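Eststead handling project, progress report to Tresora, April
Prepared by Sutrisno Lumenta

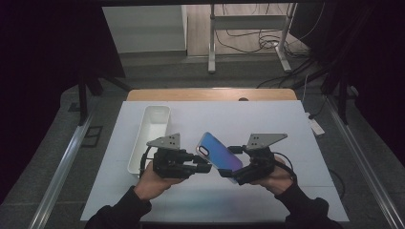
In this period we recorded 1,405 demonstrations with the hand-held grippers, and 112 of them we had to remove from the set. The reason is a fault in the right gripper, which I describe below, as it also affects our schedule.

The opening signal of the right gripper sometimes stayed at the last value for a short time, while the fingers were already moving. The operator could not notice it during the work. Lindalva Amaral found it when she compared the signal with the video of the phone tasks. At first we suspected the software from Vundeo and lost 2 days on this. Later we measured the cable and found a broken wire close to the connector, at the place where it bends with every turn of the wrist.

Actions taken:
- Cable replaced on both grippers, with a clamp near the connector.
- The recording program now stops if the signal does not change during a test closing before each session.
- All earlier recordings were checked again by the same method.

There was no injury and no damage to the equipment.

Still open: the spare cables from Iordache are not delivered. We ask to move the end of the phone tasks by 5 working days. The budget stays the same.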